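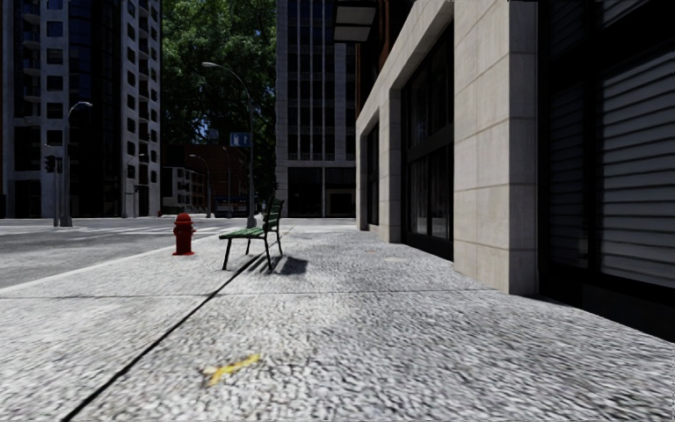 A green bench on the pavement, with a hydrant for company.

I've been going on about benches to anyone who'll listen, and my friend Damián Riquelme says I should write it down and leave him in peace. So, Witby needs more places to sit! My mum can walk 400 metres before her hip starts complaining, and the shops are a good deal further than that (uphill too, naturally). She used to go every morning. Now she waits for me to drive her, and she hates it.

The council's usual answer is that benches attract people who hang about. Well, yes - I'd like to hang about. I'm 60 and I've earned a sit down with a bag of chips. We lost the seats by the old Zapata bakery in March and the street has felt like a corridor ever since.
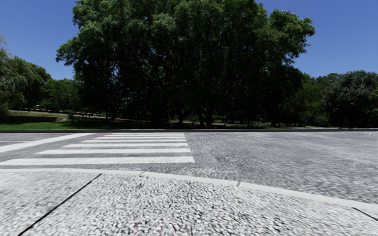
How far apart should benches be on a street with shops?
Close enough that a slow walker can see the next one before leaving the last, and closer still on a hill.

I've sent the council 12 letters on this. The reply to the latest was very polite and mostly about bins.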